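A few of you asked how my winter of learning to bake my grandmother's rye bread went, so settle in, this one's going to be a long thread. (Get a snack. Maybe not mine.)

I started back in December with a starter that my neighbor Valentyna Zinchenko gave me in a jam jar. She has kept hers going for 16 years, and she handed it over the way you'd hand over a puppy. I was told to feed it every night and to please give it a name, so it's called Ikov.

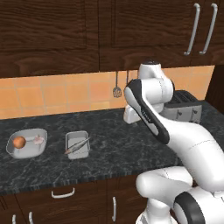

The first two loaves were bricks, and I mean that kindly. I was so busy watching the clock that I never looked at the dough. Valentyna told me to stop doing that and pick a spot on the wall instead, so if you have square tiles with light grout lines like these, prop your dough bowl against the backsplash and use a grout line as your mark. When the dough has climbed past it, you're ready, whatever the recipe says! I've had it take up to 20 hours in a cold kitchen.

Then there's the flour. I used plain supermarket rye at first and it was fine, but Maksym Derkach talked me into ordering a coarser grind from a little mill called Prarngate, and oh my goodness, the smell alone. I bought way too much of it and my pantry shelf is still complaining.

The dough is sticky. It will always be sticky. Please don't keep adding flour like I did on loaf three, just wet your hands and keep going, and scrape the counter down before it dries or you'll be chipping at it the next morning. 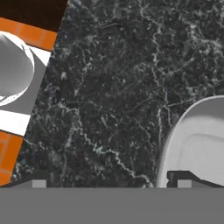 Dark marble with pale veins, good for working dough on.

I add 200 grams of boiled potato to mine, mashed and cooled, because that's what my grandmother did. Bohdana Semeniuk, who bakes far better than I do, thinks this is cheating. We've agreed to keep eating each other's bread and not discuss it.

Caraway goes in last. Toast it first in a dry pan, just until you can smell it from the next room.

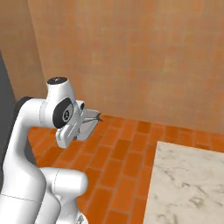 White arm, orange brick floor.

So now it's January 2024 and loaf number nine is cooling under a towel while I type. You're supposed to wait a full day before slicing rye, and I have never once made it. I'll post the full recipe tomorrow once I can read my own handwriting, and if you live nearby and want some of Ikov, bring a jar with a lid!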